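Setup without the phone: how Pralteo rewrote pairing for its label printers

The first batch of the Flostside label printer shipped with a one-page quick start sheet and a pairing process of 22 steps. The current sheet has 36 lines in total, including the legal text, and the pairing part takes up a quarter of it. Joyce Rugemalira wrote both versions. She leads setup and onboarding at Pralteo, and she agreed to go through the changes in order, starting with the one that caused the most support tickets.

The original process assumed that the owner's phone was already on the network the printer would use. "That assumption was in the firmware, in the app and in the sheet," Rugemalira says. "The app read the network name from the phone and passed it to the printer. If the phone was on a mesh system that steered it to a different band during the handover, the printer received credentials for a network it could not join. It then blinked amber and gave no reason."

The amber light had four meanings in firmware 1. It could stand for a wrong password, an unsupported band, a missing address from the router or a failed clock sync. Support had no way to tell these apart over the phone, so every call began with a factory reset.

"A reset clears the symptom for one of the four," she says. "For the other three it sends the customer back to the start with the same result. We were training people to hold the button down."

Version 2 separated the codes. One blink followed by a pause means the password was refused. Two blinks mean the network was not found, and three mean that the network accepted the printer but did not assign an address. The clock failure no longer stops setup. The printer works without a correct time until a scheduled job is created, and the app asks for the time at that point.

Her team also dropped the network handover. The printer now opens its own access point for setup, with the name printed on the base next to the serial number, and the owner types the password into a plain page served by the printer itself. The app is optional. Any laptop with a browser will do.

"The page weighs very little. It has a network list, a password field and a button," Rugemalira says. "It does not load a font. I was asked several times whether it could carry the company logo, and it could, but then it would have to fetch or store the logo, and the storage on that board is already spoken for."

Special characters in the password were a separate problem. The older app encoded the password twice when it contained a percent sign or a plus sign, so a correct password arrived at the router as an incorrect one. The first fix was a warning on the sheet telling owners not to use those characters.

"I wrote that warning, and I would not write it again," she says. "You are asking someone to change the password on every device in the building so that a label printer can join. The encoding fix was one line. Finding it took from March to July."

The local page listens on port 1756. She gives the number without being asked. Some office firewalls block unfamiliar ports between wireless clients, and the printer then appears on the network but refuses jobs. The support article lists the port in its first paragraph. The sheet leaves it out, a decision she still goes back and forth on. Home users do not need it, and the people who do need it generally look online first.

Pairing with the Henare hub follows a different path. The hub holds the credentials and hands them to the printer over Bluetooth, provided both have been powered on within the last 3 minutes. Rugemalira describes the time window as a compromise. A longer one would allow a neighbor's printer to be claimed by mistake in an apartment building. A shorter one fails when the hub is installing an update, as it often is when it has just come out of the box.

"Power the hub first, wait until its light is steady, then power the printer," she says. "If the light is not steady, leave it alone. Unplugging it during an update is the one thing on the sheet that can cause a permanent fault."

Existing owners can move to the new process by updating from the Settings screen. The printer has to be on external power — battery level is not considered, even at full charge. Saved templates survive the update. Saved networks do not, so the password has to be entered again once. Owners who use the old app after updating will see the printer listed as offline, and the entry can be deleted safely.

One item remains open. The Morberg model, the smaller of the two, has a single light and no speaker, and its blink codes are hard to count in a bright room. Rugemalira wants slower blinks. The hardware group would prefer a second light in the next revision. Slower blinks would need no new parts, she points out, and could go out with the next firmware release.

"I would take both," she says. "But the slower blinks help the people who already own one." 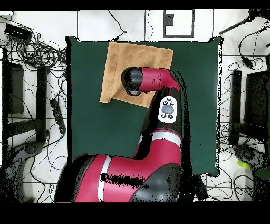

Dropping the special-character warning was overdue, according to a reader's comment, which added that the port number belongs on the printed sheet as well: the commenter's office had spent a morning on a Flostside that showed up on the network and refused every job, and opening 1756 between wireless clients was all it needed.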